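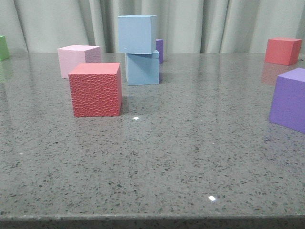

Re: [records-watch] disclosure forms, the Tijani file

From: Jamshid Jalali
To: records-watch list

Quick one before I have to run, sorry for top half / bottom half mess, replying inline further down as well.

Short version: yes the forms exist, no we don't have them, and the county clerk's office is now saying something different from what it said in August. I called again this morning. Was told the disclosure statement for Commissioner Tijani was "received but not accepted." Asked what that means. Was told to put it in writing. So I put it in writing, at the counter, on the back of their own parking notice, and the woman stamped it. Have the stamp. 2:10 pm.

Received but not accepted is not a category in the ordinance. I read the whole thing again last night. A statement is either filed or it isn't. If it's missing a schedule the clerk sends a deficiency letter and the filer gets 70 days to fix it. There's supposed to be a copy of that letter in the public binder. There's no letter in the binder. I went through it twice and the tab with his name on it has a cover sheet and that's all.

Now inline.

> Hi all,
>
> I know everyone is excited about this but can we slow down a
> little. As I understand it the commissioner took over the ethics
> seat mid-term, and mid-term appointees have always gotten some
> slack on paperwork. His predecessor was late too. I don't want us
> putting out something that reads like an accusation when it may
> be a missing signature.

Agree on the tone. Nothing goes out with the word "hiding" in it, I took that out of the draft already. But the slack thing, I can't find it anywhere. I looked. The ordinance says appointees file before they take part in any vote, mid-term or not. He has voted. Four times by the minutes, and one of those was the vote to extend the Fostier contract, and he sat through the whole discussion and asked questions.

The predecessor was late, true, and we wrote about it then too. Somebody has the old newsletter. I think it's in the Anier Street box with the bank statements.

> Also what exactly is the connection to Fostier? The post last
> week said he "had ties." What ties? If it's the consulting thing
> from before he was appointed, that was disclosed in his
> application letter, which is public.

Fair question and I should of been clearer. It's the consulting thing. The application letter says he did "advisory work for a regional paving firm." Doesn't name it. Fostier's own bid packet names him, page and a half of bios, he's listed as senior adviser. The bid packet is from the year before he was appointed. So what we know is:

He advised Fostier at some point before the appointment.
Fostier got the road resurfacing contract, and then the extension.
He voted on the extension.
The form that would say whether he still had any money coming from them is not in the binder.

That's all we know. We don't know he was paid after. We don't know he owns any piece of it. If someone on here does know please send the document and not the story, I've had two phone messages already from people who heard something from a cousin.

> Is it possible the form is just in the online system and not in
> the binder? They were moving everything to Gitness over the
> summer and I know some things went missing in between.

Asked this. The Gitness portal shows his name, status "pending," no attachment. I tried it on two browsers. The other commissioners all open fine, you click and get the PDF. The clerk's office says the portal is "for convenience" and the binder is the official record. Then when I asked about the binder they sent me to the portal. Went around like that a while.

What they did say, and this was new – the outside vendor keeps a log of uploads. Date, who, what file. I think the log is a public record. I'd like to request it for his account only, so they can't come back and say it's too broad. Last time we asked for everything and got a quote for $1,000 in staff time, and that killed it.

> Last point. Who is going to speak at the meeting? I don't think
> it should be Jamshid again, no offense, they've stopped listening.

None taken. They roll their eyes when I get up, I've seen it. Somebody who hasn't spoken this year would be better. You get 4 minutes at the mic and it goes fast. I can write it out and you can change whatever you want. Main thing is to ask one question and then stop talking: was the statement filed before the extension vote, yes or no. Last time we asked five things and the chair picked the easy one.

Things I need from people, if you can:

– The old newsletter. Anier Street box, or somebody's garage.
– Anyone who was at the extension vote in person. The minutes say he "participated," I want to know if he was asked about a conflict out loud. The audio cuts out right there, somewhere after the drainage item.
– Somebody to read the records request before I send it. It's one page. I will send it to whoever answers first.
– A speaker, see above.

Please do not email the commissioner's house. Somebody did and his wife answered and it was not a nice exchange for either side. His office address is on the county page, use that, and be polite. He has a right to answer before we print anything and I've asked him for a response in writing. Left a message with his assistant too. She took it down and read it back to me so I beleive it got there.

One correction to my own message from last week: I wrote that the extension was approved "without discussion." Wrong, there was discussion, it's in the minutes, I had the item above it. Please don't forward that version. If you already did, send this one after it.

Have to go, the copy place closes early and I still want the bid bios scanned tonight.

Jamshid

--
records-watch mailing list
To leave the list, send a blank message with "remove" in the subject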